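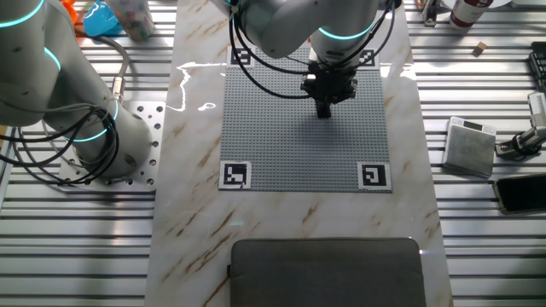 By the Plulbridge robotics columnist

I've been hanging around the Tsuji project a lot lately, and I'm hooked! The idea is almost silly in how simple it is: put a square marker at each corner of the studded baseplate, let the software work out where the plate sits, and skip the old hand-measuring (which I've done, and it's dreadful).

The team ran 132 placements this way and missed 11. Before the markers they were missing more than twice that, and my own guess is the leftover misses come from the fingers and not the math. Next up is a run of 2,000, planned for June, and I've already asked for a seat.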